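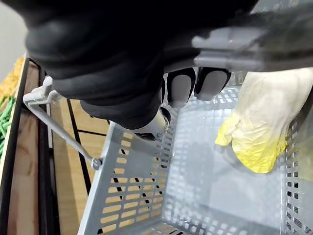

*Light grey plastic shopping basket.*

# Baskets gone at the Batista store, carts only now?

**orchardlane** · 7:40 am

Went to the Batista on the Nalgate side this morning for milk and onions and the basket stacks by both doors were gone. The sign says to please use a cart. I asked at the service desk and was told it's a trial until the end of May.

I buy groceries four or five times a week and walk home with them. I don't want to push a full-size cart around for three things. Has anyone else run into this at the other locations?

**pennyweight24**

Same at the one by the bus depot. They said too many baskets were walking out the door. I believe it, I've seen them in the bike racks and down by the creek.

**tollgate_r**

I managed a grocery store for 4 years (not Batista). Baskets get stolen constantly, and it got worse for us when the bag fee came in. People who forgot their bags just left with the basket. We lost about 900 in one year. At some point the office stops approving the reorder.

Carts cost a lot more each, but you lose fewer of them, and people with carts buy more. I'd guess that second part matters at least as much as the theft.

**orchardlane**

> people with carts buy more

That's my problem with it. If it was only theft they could put the security tags on them. The Erketti store has tags on theirs and still has plenty of baskets.

**mudroom**

Tags only work if somebody at the door does something when they beep. At Erketti they don't. I've set it off twice with a library book and got waved through both times.

I like the carts better anyway. I have a bad shoulder and a basket with two cartons of juice in it is too much for me. They should get the small two-level carts, though. The big ones don't fit past each other in the cereal aisle.

**tollgate_r**

The small ones are nice, but they don't nest with the big ones, so you need a second corral. In an older building like Nalgate there's no room at the front unless they take out the flower stand.

**pennyweight24**

They could take out the flower stand.

**halfpint_dry**

Can't say I see the issue. Bring your own bag, put your stuff in it while you shop, take it out at the register. I've done that for years.

**orchardlane**

I tried that today. An employee asked me to get a cart because I was "concealing merchandise" in an open tote. She was polite about it, but I'm not doing it again.

**halfpint_dry**

Huh. Never had that happen at Omeck. Might be a Batista rule.

**mudroom**

It's on the sign inside the door at Batista, under the one about dogs. No personal bags until after checkout. It's been there a long time and they didn't enforce it when there were baskets.

**ferrydock**

I disagree that this is about getting people to spend more. It's a store that floods every spring and still has a register from before I moved here. They aren't running studies on cart size. Somebody looked at a bill and said no more baskets. If a replacement order came to 3,000 dollars I would have said the same.

**tollgate_r**

Could be. The chain office does look at basket versus cart spending, though, every chain does. The store manager may not have had a say.

**orchardlane**

I filled out the comment card and asked for one stack of baskets by the produce door. If anyone else shops there, the cards are at the service desk, next to the lottery machine. You have to ask for a pen.

**pennyweight24**

Did one this afternoon. Put the flower stand on there too.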